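Ticket 104: Wire shelving in the playroom, rolls and overflows
Opened by: Ragnvald Dalen, Steslow
Status: pending

Shelf wanders whenever a child so much as looks at it. Second complaint: nothing on it can be found. Top shelf free, everything else at capacity. 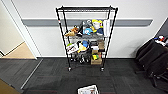

Soft toys in residence, top floor vacant.

Tried locking the casters. One obliged. Swapped the other for a spare from Altport and the rolling stopped, so on to the toys. The Haugland branch suggested a woven basket with proper handles, which I resented until I priced the alternatives.

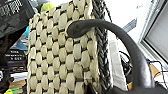 Fit check

Measured the top shelf twice, having got it wrong once. The basket sits up there with the plush lot underneath, and the liner folds over the rim like a hotel bed.
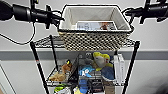
Arnbridge desk replied that heavy things should go at the bottom and the basket should stay under 6 kilos, and asked whether the ticket could now be closed. It could not. I wanted to see if it stayed put over a month of December visitors.

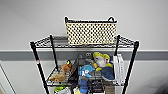 Can the liner be washed?
By hand, in cool water, and dried flat. Put it back before the toys notice.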